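Wanted: someone to sort, tape and look after the shuttlecocks

Hello! I'm looking for a part-time helper at Tritbridge, starting in May, and if you've ever spent an evening picking shuttlecocks out from behind a radiator you're halfway to being qualified already.

We put away small sports things. Shuttlecocks mostly, and the cardboard tubes they get stored in, plus whatever else turns up in a bag from one of the halls we collect from (Silommont sends us the most, and Denum sends us the scruffiest). There are 2,000 shuttlecocks in the store cupboard at the moment, and 300 of those still haven't been looked at by anyone. I'd love to get through them before the next lot from Lashari arrives – I've said that before, mind you.

The work is 15 hours a week, mornings, finishing by half past twelve. You'd be setting things out on the big table, putting them back in their tubes when we've finished with them, and keeping a written record of which ones are still in decent shape and which have had it. You'd also be in charge of the table covering. We use brown paper marked out with blue tape, and the tape takes a battering, so there's a fair bit of peeling up and laying down again. If you enjoy getting a strip of tape to go down without a wrinkle, I want to hear from you! Mine are never straight.

You don't need to play badminton. I'm dreadful at it. You do need to be gentle with your hands, because feathers don't forgive a squeeze, and you need to be all right with doing a small job many times over. Reasonable eyesight helps for checking the threads and the feather tips. So does legible handwriting, as the record is on paper and I have to read it afterwards.

Things I can offer: proper training in your first week, a key to the side door, a decent chair, tea, and a say in how we lay the table out. I've been doing it the same way for ages and I'm sure there's a better one. Bus 41 stops outside. There is a bike rack too, though it leans.

To apply, write me a letter or an email of a page or less. Tell me about something fiddly you've enjoyed doing, at work or at home – mending, model making, icing cakes, anything like that. I don't need a CV unless you'd like to send one. If it sounds good I'll ask you in for an hour so you can have a go at the table and see whether you like it. We pay for that hour.

The big table, and one of the shuttlecocks you'd be handling:

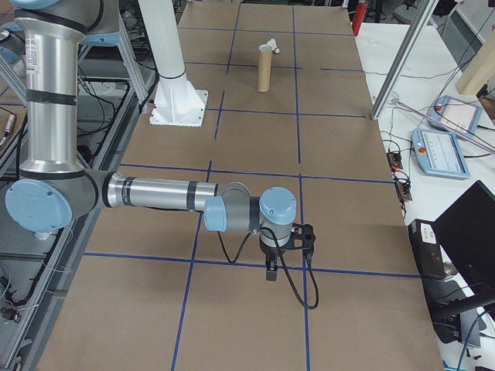
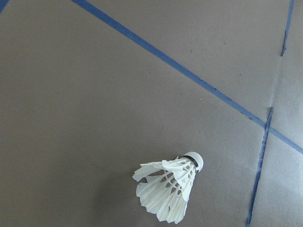
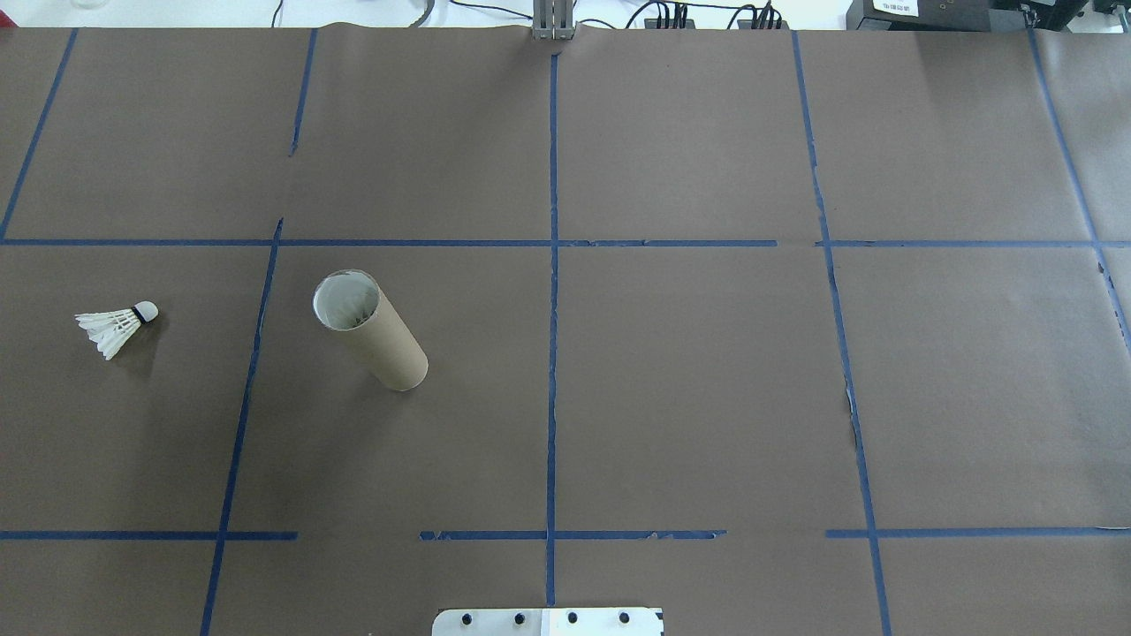 Posted by Dinesh Achari, Tritbridge
Filed under: Part-time, Mornings

A few people have asked whether they can share the job with a friend, and yes, I'm very happy to talk about that. Put both names on the letter and let me know how you'd want to split the hours.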